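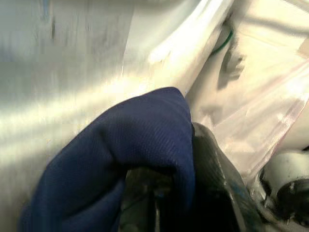 Music / Features

The long way round to a second record

September 15, 2024

There is a particular kind of band that you end up loving by accident, usually because you were waiting for somebody else to come on. I went to Itton in May to see the headliners (a perfectly decent group, and I have forgotten nearly every song they played) and came home on the last bus humming the support act. They were called Ikonen, there were four of them squeezed on to a stage built for a brass band, and they sang together as if they had been doing it at the kitchen table since they were small.

Two of them had. The brother and sister at the front grew up over a bakery, and they told me they learned to sing quietly so as not to wake the bakers who slept in the afternoon. You can hear it still. Even when the guitars get going, and they do get going, the voices stay close and low, and you find yourself leaning in a bit.

Their first album came out on Bivus, a label so small that its office was also its stockroom and, in the winter, its rehearsal space. It sold 1,955 copies. The band know the figure by heart because they posted most of them, with a handwritten note in each, and the drummer says he still can't look at a padded envelope without feeling tired. I bought mine second-hand and the note was still inside, thanking somebody for their patience with the post.

Then came the wait. It was ten years, near enough a whole childhood, and there was no great drama in it, no falling out over money and no lost tapes. There were babies and a house move or two, and the bass player went off to mend church organs and liked it so much he nearly didn't come back. Songs got written in the gaps. Some were tried out at weddings, where they say people are either very kind or not listening, and the ones that made somebody put down a plate were kept.

The new record is called Listora, after the ferry that used to take the family across to their grandmother's island, and I have had it on for most of the past fortnight, in the car and while doing the ironing and once, rather too loudly, in the bath. It opens with a minute of harmonium and one voice, and then the other three come in all together and, well, I had to sit down on the edge of the tub! The middle of it wanders slightly. There is a long instrumental that I suspect was more fun to play than it is to hear, and I could have done with one more fast one before the end. But the title song is as good a tune as I've met in years, with a chorus that goes up where you expect it to come down.

Bivus has pressed 2,947 copies this time, an odd number that comes from how much blue vinyl the plant had left. The band will be posting those themselves too. They play Itton again before the winter, top of the bill, and I have already looked up the last bus.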